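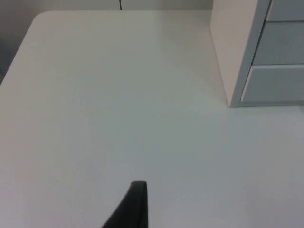

Gardale robot lab adopts shared rules for working around its arms

After a long spring of drafts, redrafts and a good deal of coffee, the Gardale robotics lab has a set of house rules that all its groups have signed up to, and the people who wrote them are (rightly, we think!) rather pleased. The rules took effect in May and cover anyone who sets up, runs or simply wanders past a robot arm in the building.

Until now each group kept its own habits. The Quartey group had a checklist taped up by the door, the Memon group had a very thorough document that new students found a bit much to get through, and visitors from Vulmont, the partner site, tended to follow whichever group had let them in. Augustina Tetteh, who led the writing, says the differences were small but they added up, especially once people began sharing stations in the evenings.

"You would walk up to a table and have no idea what the last person thought 'finished' meant," she told us. "Was the arm parked? Were the drawers shut? I wanted one answer, and I wanted it short enough that people would read it."

The first draft ran to 949 words and went out for comments. Plenty came back, and the version everyone finally agreed on is 1,109 words, so it did grow a little, though Tetteh points out that most of the extra is a section on furniture that the first draft had barely touched.

Start closed, end closed 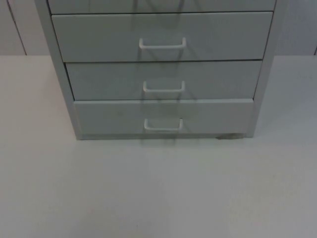
Furniture and moving parts

The furniture section is the one people have been talking about. Drawers, doors and lids now count as moving parts, the same as the arm. A cabinet gets checked by hand before the first run of a session, with every drawer slid out and back, and any drawer that sticks is written up before the arm goes near it. Kekeli Dramani, who runs many of the drawer tasks, asked for a line about handles too, and got it: a handle that wobbles is tightened or the station is closed until someone can see to it. An open drawer also changes the space an arm has to work in, so the rules ask operators to plan for it fully extended, with the gripper's way in and way out both thought through beforehand.
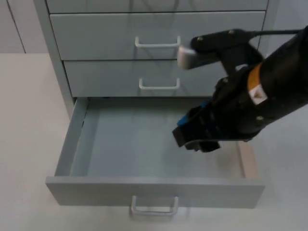

Hands stay outside the marked zone whenever the arm is powered, and that includes the quick reach to nudge something straight, which Amra Krasniqi admits was the hardest habit for her own group to give up. Anyone at all may call a stop, and the operator stops first and asks afterward. Speeds during a new task are held to 70 percent of the group's usual setting until the task has been signed off by 2 people, one of whom has to come from a different group.

That last point drew the longest discussion, and Kwaku Opoku was among those who worried it would slow everyone down. He has come around to it, mostly, and says the visits have been a nice way of finding out what the neighbors are up to.

Copies of the rules are at each station and at the front desk. Gifty Abugri is collecting comments for the next revision and would love to hear from newer members in particular, so please do stop by her desk or leave her a note.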